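The Small Things on the White Table

By the home and living desk

In my flat there is one drawer that does not close. I have moved three times with this drawer, or with its contents, and each time I told myself that I would sort them before the van came. I never did. Inside were chargers, a bicycle light, earphones without their soft ends, and five phone cases for phones I do not own any more.

It was the phone cases that made me want to write this article. A case is a strange possession. It costs little, it is made for one shape only, and when the phone goes, the case has no purpose. Still we keep it. Perhaps we think a cousin will buy the same model. Perhaps the colour was nice.

In March a reader wrote to us from Jilex and asked how other people deal with such objects. We printed her letter and received 1,004 replies, more than for any letter about bread or gardens. I read all of them, which took me many evenings. A large part of them mentioned a phone case. One reader keeps pegs in hers. Another uses an old case as a tray for rings beside the bath, and says that the lens holes let the water go out.

The advice that came most often was simple. Do not sort inside the drawer. Take everything out and put it on a clear, light surface, a table if you have one, with one large bin next to it. On a dark shelf all the small things look the same. On a white table you see each of them, and you must decide.

I tried this method at Pista, the tidying workshop which opened two years ago in the old Kauppinen building, behind the tram stop. The tables there are white and the rule is strict: one object on the table at a time. You look at it, you turn it over, and only then you choose where it goes. At the beginning I found this very slow. After half an hour I noticed that I had stopped making excuses for the objects, and the work became almost restful.
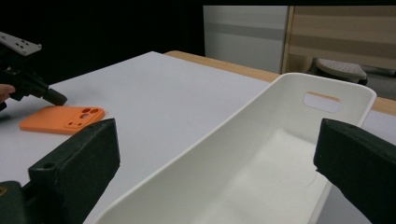
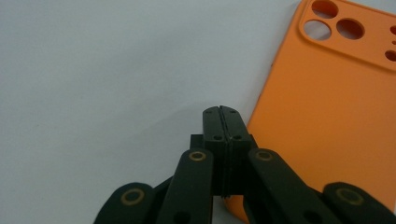

An orange phone case on the white table at Pista. The plastic bin is in the first picture.

The choice of bin matters more than I expected. At home I had always used cardboard boxes, and a cardboard box has one great fault: you close it. A plastic bin with no lid keeps its contents in view, so you are reminded of them each time you walk past. I would also look for cutouts in the short walls, large enough for your fingers, because a full bin is heavier than you think. A smooth one can be wiped with a damp cloth. White shows the dust, of course, but I have come to believe this is good for me.

For cases in particular, the workshop has three questions. Do you still have the phone? Is the case whole? Would you give it to a friend without feeling ashamed? If the first answer is yes, the case goes home with you. If only the other two are yes, it goes into the bin for giving away. If there is no yes at all, it leaves the house, and you should ask your local recycling point which plastics they accept, as the rules differ from one town to the next.

Several readers wrote that bright things are the hardest to part with. I understand this very well. A grey case is easy to give up. An orange one you remember: you could find it at the bottom of a bag, or on a train seat, and it belonged to a certain summer. One letter suggested keeping a single favourite and using it as a bookmark holder on the wall, with a small nail through the lens opening. I have not tried it, but I like the idea.

When I came home from Pista I bought a bin from Gurkix and cleared my kitchen table. The drawer took me two evenings. Four of the phone cases went to a neighbour's school fair, where I am told they were sold in the first hour. The fifth is green and has a crack in one corner. It is still here, on the windowsill, and it holds my stamps.

The drawer closes now, although you must push it a little on the left side.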